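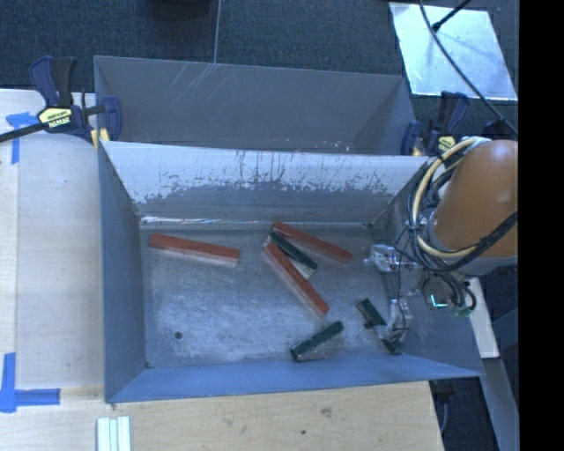 The bin-picking station at Skernari, with red and green blocks in the tray.

The April open day at Pirnis ran from 10 in the morning until 4, and I got there before noon to beat the line. I went with one question. Can any of this equipment do the small jobs that eat up time in a shop or a kitchen?

The Skernari bench was the one I stayed at longest. An orange arm works over a gray metal bin, and the job is to get the blocks out and sort them by color. It sounds like work for a five-year-old. The trouble is that blocks land in a heap at odd angles, and the fingers have to fit in between them and the walls. The staff told me the arm clears 200 picks in a normal hour when the blocks are spread out, and a lot fewer when they bunch up. I do 300 an hour at work with mixed fittings, and I talk the whole time.

They were open about the weak spots. Shiny metal floors throw off the depth reading, and a block flat against a wall may take several tries. I watched 12 attempts in a row and two were misses. Each time it backed off and tried from another side - slow, but no one had to step in.

Across the aisle, Evangelista had a towel folder. It did a fair job on hand towels and gave up on a fitted sheet, as I do. Gilletti was showing a dish rack loader that handled plates well and would not take a mug unless the handle faced forward. Their cheapest setup is $3000 before installation, and it needs a counter to itself.

My answer, for our shop, is not yet. Sorting one kind of part overnight with the door locked - I could see that paying off. For the house I would wait. Parking was free, the coffee was not, and the back hall was closed by 3, so go there first if they run it again next year.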